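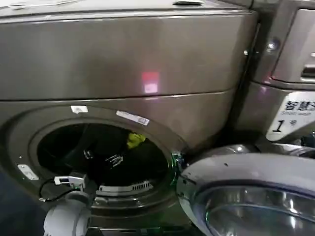 Front loader with the door open, one yellow item still in the drum.

LAUNDRY AREA WALK-THROUGH – my checklist, with comments

I do this once a month for the shared laundry at Plokmont, and I've kept the same list since we moved over from the old Lerkitz building (where the laundry was down a flight of stairs and smelled like pennies, don't ask me why). I mark each line OK, FIX or WATCH and then I ramble a bit. Feel free to copy the list for your own place!

1. Drums empty before checking – WATCH
I always look inside before I touch anything else. Socks, washcloths, one time a whole bath mat. Please run your hand around the drum when you unload. Anything I find goes on the hook by the door and stays there until the next walk-through.

2. Door seals – OK
Wiped them all the way around with a dry rag. A little gray gunk at the bottom of the fold, no tears. If you see a tear, tape won't hold it, so please don't try. Just leave me a note.

3. Supply hoses – FIX
I check for bulges, rust at the fittings and drips. 2 hoses have rust at the wall end. They aren't leaking, but I don't like the look of them, and I've put in a request with Van Wyk for new ones. They usually come in the morning before 10, so if the water's off for a bit, that's why.

4. Shutoff valves turn freely – OK
Stiff, but they turn. I gave each one a full close and open. Last December one of them stuck and I ended up soaked to the elbows, so now I never skip this.

5. Dryer lint screens – FIX
Oh, people. I pulled enough lint out of there to stuff a pillow. Every load, every time, please! It takes a second and it's the biggest fire risk on this whole list.

6. Dryer vent outside – OK
Flap opens when the dryer runs and closes when it stops. No nest this year (hooray).

7. Outlets and cords – OK
No scorch marks, no warm plugs, no extension cords. Somebody had a phone charger behind the folding table and I moved it over to the other wall.

8. Shelving and storage – WATCH
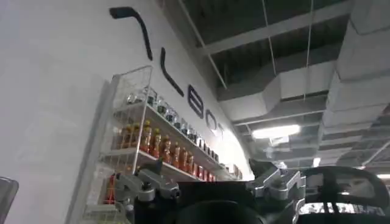 My rule for any rack is heavy stuff on the bottom, light stuff on top, and nothing hanging over the front where a sleeve can catch it. I give each one a gentle push at shoulder height. If it rocks, it gets unloaded and leveled before anybody puts a thing back on it. Detergent jugs go low with the caps on tight – I'm still scrubbing at the blue drip from the spring.

9. Floor and drain – OK
Poured a bucket down the drain and it went fine. The mat has a curled corner, so I flipped it over and we'll see if that helps.

10. Fire extinguisher – OK
Needle in the green, pin in, tag readable. Nothing stacked in front of it, for once.

11. Carbon monoxide alarm – FIX
Chirped at me when I pushed the test button. New battery is on the list.

12. Lighting – WATCH
One tube flickers when it first comes on. The Plorkon replacements are on order, 3 to a box.

Still open from last time: the loose handle on the utility sink. I tightened it again and it's loose again. New screw next month.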